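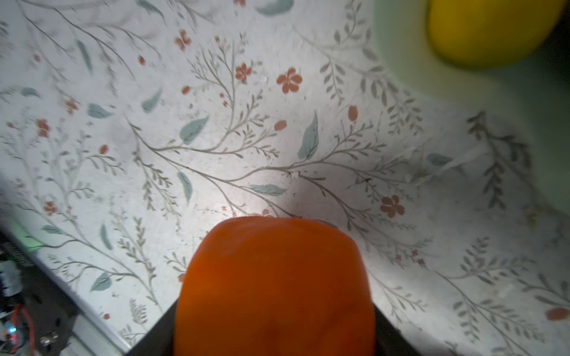 Dradix moisture blocks, anyone tried them for more than a month?

dunmore_pete
1 September 2026
My sister-in-law swears by these things. You hang one in a closet or set it on a shelf and it's supposed to pull the damp out of the air for a whole season, no power, no refills. A pack is $56. I have a 600 square foot basement apartment that smells like old towels from spring to fall and I'd love to believe it. But the box has no number on it anywhere for how much water it takes up, and that makes me suspicious. Has anyone measured before and after?

kettlehead
I measured. Cheap hygrometer on the closet shelf, door closed, read 56 percent the day I put the block in and 56 percent three weeks later. The closet did smell nicer, but the block is scented, so draw your own conclusions.

marrow_and_pea
Kettlehead, what was the weather doing in those three weeks? If it got muggier outside and your closet stayed level, then the block did something. One reading at each end doesn't tell you much.

kettlehead
Fair, I didn't write down the weather. But if a product only works in a way I can't detect, I'm not paying for a second pack.

Wilma Jansen
I've used them in our hall closet at Zandside since last November and I'm happy. No mold on the shoes this year. Last year I threw out two pairs. Maybe it's the blocks, maybe it was a drier winter, I don't really care which as long as the shoes are fine.

dunmore_pete
Wilma, with respect, I do care which. If it was the winter I can get that for free.

tollgate
Any passive block is either salt or silica with a nice name. Calcium chloride does pull water, you can watch the tub fill up. Silica fills up fast and then it just sits there until you bake it. If Dradix won't say which one it is, skip it. A tub of plain calcium chloride from the hardware store costs a few bucks. Keep it away from kids and pets and don't let it spill on anything metal.
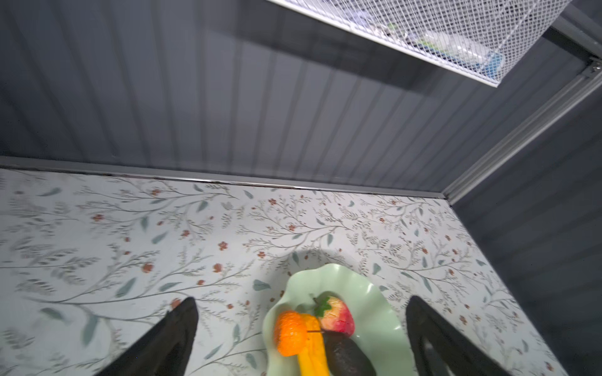
Also, people buy this stuff and never ask where the water is coming from. In a basement it's usually one of the outside walls, or a dryer vent that dumps indoors. Tape a square of plastic wrap flat to the wall, leave it a couple of days. Water on the room side means humid air. Water behind it means it's coming through the wall, and no block on a shelf is going to keep up with that.

marrow_and_pea
The plastic test is decent but it can miss things if it's been dry out. Do it after rain.

brisket_ann
Get a real dehumidifier and be done. I bought a used Nijs, 40 pint, and run the hose to the floor drain. Loud as a truck. The smell was gone in a week.

kettlehead
And what did that do to your electric bill?

brisket_ann
It went up. I'd still take that over moldy coats.

Wilma Jansen
Not everybody has a floor drain! Or wants a truck in the bedroom. I looked at the quiet one from Brutden and it was more than I spend on shoes in five years.

tollgate
"Quiet" on a Brutden box means it was quiet in somebody's office. Ask to hear it run first.

dunmore_pete
OK. I'm going to do the plastic wrap after the next good rain and borrow a hygrometer. If it turns out to be the wall, that's the landlord's problem and I'll have something to show him. Not buying the blocks. Sorry, Wilma.

Wilma Jansen
Suit yourself. My shoes are still fine.

marrow_and_pea
Write the readings down every day, Pete, with the outside humidity next to them. And put the meter in the closet as well as the main room, they can be very different.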